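3.2 腕部支架与线缆布置

上一节交代了 Herari 这个项目的来历,以及我们为什么愿意在一间共享工坊里,用下班以后的时间慢慢把它搭起来。这一节想谈得细一些,专门讲腕部。回头翻工作日志,关于腕部的条目占去了很大篇幅,而当初做计划的时候,我们只给它留了一个晚上,现在想来实在是太乐观了。

手臂本体是从 Zwahlen 工坊的旧设备里借来的,借用时已经带有末端法兰,法兰上的孔位却与我们手头的夹爪对不上。最直接的办法当然是另买一块转接板,可是市售转接板的厚度会把夹爪往外推出一截,末端的力臂随之变长,手臂在伸展姿态下的抖动也就更加明显。几经商量,我们决定自己画一套由平板拼接而成的支架。平板的好处在于容易修改:哪一片不合适,就重新做哪一片,其余的照旧装回去,不必像整体件那样推倒重来。对于只能利用晚上时间的小团队来说,这一点格外要紧。支架前后做了 4 版,前 3 版分别败在孔距、刚度和拧螺丝时扳手伸不进去这样的小事上。最后一件听起来有些好笑,却足足耽误了我们两个晚上,也因此在这里多写几句,希望后来的同好画图时先把手边的工具比一比,再去定螺丝的位置。

第四版支架前端接夹爪,后端接法兰,支架下方另装了一枚带弹簧的螺钉。线缆的走法同样改过几次。起初我们把线贴着手臂侧面绑扎,手臂转到某些角度时线会绷得很紧,插头一侧受力,看着叫人心疼。后来改从支架上方绕过去,留出一段弧度,再插入法兰上侧的接头,情况便好了许多。图 3 所示即为这一布置,腕部相机也一并装在手臂下方。

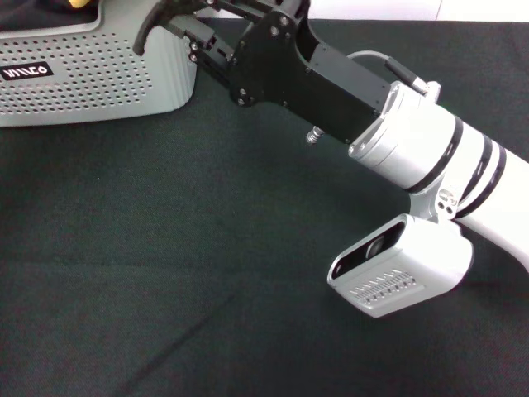

图 3 Herari 手臂的腕部:黑色支架与夹爪、上方绕行的灰色线缆,以及白色臂筒下方的腕部相机。

相机的安装位置值得单独说一说。我们曾经考虑过把它直接固定在夹爪旁边,这样视野离物体最近,画面也最大。试装之后发现,夹爪张开时手指会挡去相当一部分画面,而且每次拆夹爪都要连同相机一起拆下,重新标定颇为费事。于是改用一段短的弯支架,把相机挂在白色臂筒的下面,镜头斜着朝向夹爪工作的一侧。这样一来,夹爪与相机在机械上各管各的,更换手指时不必惊动相机。代价是相机离臂筒下方的物体较近,手臂压低时要多留一点余量,我们在控制程序里为此加了一个下限,末端高度低于该值时运动即被中止。这个下限起初设得过于保守,连平放在台面上的薄片都夹不起来,后来一点一点往下放,才找到现在用的数值。

标定所用的软件是组里自己写的小工具,名叫 Drirura,功能并不复杂:让手臂依次走过一组预设姿态,在每个姿态下拍一张标定板的照片,最后统一求解相机与法兰之间的相对位姿。我们一共采集了 126 个姿态,其中 1 个因为标定板反光而未能检出角点,实际参与求解的是 125 个。反光这件事后来是靠调整工作灯的位置解决的。顺带一提,我们在台面上铺了一层深色织物,起初只是担心零件滚落和磕碰,用久了才体会到它对图像处理也很有帮助,背景暗而均匀,分割浅色物体时阈值好选得多。织物难免会有折痕,开始采集之前用手抚平即可;留下的浅痕对我们的任务影响不大,对深色物体则另当别论,这一点放到第 5 节再谈。

螺丝的防松也是绕不过去的话题。支架由多块板拼成,连接点自然就多,手臂反复启停之后,个别螺丝会悄悄松动,表现为夹爪末端出现一点说不清来由的偏移。我们曾经一度怀疑是标定出了问题,把 Drirura 的代码从头到尾查了一遍,最后才发现不过是一颗螺丝松了半圈。此后每次开机之前,都会按固定的顺序用手把各处紧固件摸一遍,再让手臂空走一趟。这个习惯后来也写进了 Niron 的使用须知里。Niron 是工坊内部共享设备的登记页面,凡是要借用这支手臂的人,都会先在那里读到这几行字。

关于夹爪本身,我们沿用了弯钩形的手指。弯钩的圆头与物体接触时较为柔和,夹取边缘外露的小件比较顺手,遇到平躺的薄片则需要先让指尖贴着台面慢慢滑过去。十一月里我们试过几种不同曲率的手指,差别有一些,但还没有大到值得为此再改一次支架,手指的比较因此留待 3.3 节,与夹持力的测量放在一起讨论。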